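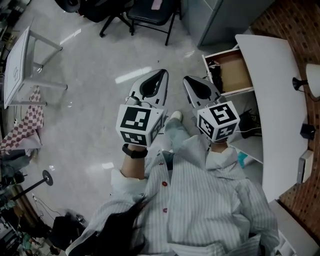 Does the drawer come all the way out, Toon Declercq wanted to know, or do I have to fish around in the dark at the back like I do with my old one?

It pulls out a good long way, Toon, and you can get your whole hand in behind the pens. There's a stop so it doesn't land on your foot. If you want it right out for cleaning, lift the front a little as you reach the stop and it comes free.

Basport curved desk, white
$360, drawer included
In stock at Tamico

I've been selling desks for a good while now and I'll admit the curved ones used to annoy me. They looked nice in the catalog and then you couldn't put a monitor anywhere sensible. The Basport changed my mind. The curve runs along the side you sit at, so your elbows have something to rest on, and you don't get that sharp edge pressing into your wrists by three in the afternoon. I've had one in my own office since April and I'm not giving it back!

The desktop is white, the drawer is light brown inside, and people do ask me about that. I like it. You can find a black charger or a glove in there without switching the lamp on, and pencil marks don't show the way they would on white. Engelbert Bühler ordered an all-white drawer from us once, for another desk, and was back within the month asking for liners.

Weight in the drawer: up to 19 pounds. That's plenty for paper, cables and the usual junk (mine has a stapler I never use and three kinds of tape), but please don't store your dumbbells in it. I had a call about that and no, it isn't covered.

Cleaning is a damp cloth and a drop of dish soap. Skip the scouring pads. Coffee rings come off if you catch them the same day – older ones take a second go.

On tile or any other glossy floor, put the felt pads on before you move it into place. They're in the little bag with the screws. The desk slides very easily once they're on, so push it against the wall or it'll creep when you lean. On carpet you can leave them off.

Putting it together took me an evening with the radio on. Sachiko Ishida on our floor did hers over lunch, so don't go by me. Fit the drawer last, and leave the leg screws a bit loose until the top is on and everything lines up. The curve only goes one way, so check which side of the room your chair will be on and order left-hand or right-hand to match. We can't swap the top afterward.

What's in the box:
Desktop, left-hand or right-hand
Legs and cross rail
One drawer with runners
Screws, felt pads, hex key

A second drawer is sold separately and fits the opposite end. The Sun lamp clamps onto the straight back edge; it won't grip the curve, so plan your outlet with that in mind.

Delivery is to your front door. If you'd like it carried up, put a note in the order with the floor number and we'll call you with a price before it ships.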